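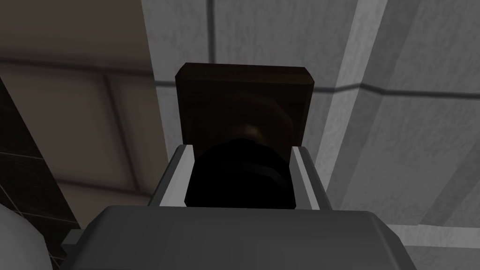
Can a Robot Put Things Away Yet? My Term Project Report

By Kekeli Bawa
Nov 29, 2025

I picked this topic because I hate tidying up. That was pretty much the whole first draft of my proposal, and my advisor, Wilma Mulder, sent it back with one word on it: "Narrow." So I narrowed. Instead of asking whether robots can do housework (way too big!) I asked whether a simulated arm with a plain two-finger gripper can pick up one thing and set it down where I want it, over and over, in a house it hasn't been tuned for.

Everything ran in simulation, in a set of rooms I built and called Flellbridge. I spent way too long on the floors. I wanted gray tile, beige tile and dark tile with the joints showing, partly because it looks like my aunt's place and partly because I had a hunch that patterned floors would mess with the vision side. Most of my time went into the view from the wrist, looking out past the two fingers, and you learn fast how little you get from there. A black object between the fingers is nearly all black, hardly any shape to it, and when there's a dark brown block right behind it you have to squint to say where one stops and the other starts. I had trouble with that, so I felt a bit bad about blaming the software for it.

What I did

I set up 200 pick-and-place tries. Each one had a start spot, an object and a target spot, and the arm had to get the object there without knocking anything over. I used the same control program all the way through (Attila Virág wrote the first version for last year's class, and I changed the part that decides how hard to squeeze). If the object ended up on the target and stayed upright, I called it a pass. Tipped over, dropped, or parked next to the target was a fail. I argued with myself about "parked next to" for a whole evening, and in the end I kept it strict.

What happened

It passed 73 times. I was hoping for more — a lot more, if I'm being truthful about it — but it's a number I can work with.

The fails weren't spread out evenly. Light objects on a dark floor went pretty well. Dark objects near other dark things were the worst group by far, and I watched the gripper close on the wrong edge again and again, or stop a little short and grab air. Flat-sided stuff was okay. Anything with a sloped or rounded top liked to squirt out of the fingers as they closed, and my squeeze changes helped only a little.

Then there were the shadows. My lamps throw long diagonal bands across the floor, and in 5 of the fails I went back and checked, the program had treated the edge of a band as the edge of an object. I loved finding that one! It's such a dumb mistake, and I can totally see why it happens. I turned the lamps down for 7 extra tries afterward (not counted in the 200) and didn't see it again, but that's too few to claim much.

So, can they do chores?

For a kitchen or a living room, my answer is not on their own. A shelf-stocking job in a shop might be closer, with even lighting and boxes that all have flat sides. Piroska Balogh, who read my draft, thinks I'm being too hard on the home version and that a second camera up high would fix half of it. She might be right. I only had time for the one setup.

If I did this again I'd change the lighting on purpose from the start, and I'd log where the fingers touched on every single try. I only started doing that halfway through, so my notes on slips are thin for the early runs. I'd also name my files better. Sorry to whoever gets the folder next.

Thanks to Wilma for the red pen, and to Clyde Achterberg for letting me hog the fast computer most of November.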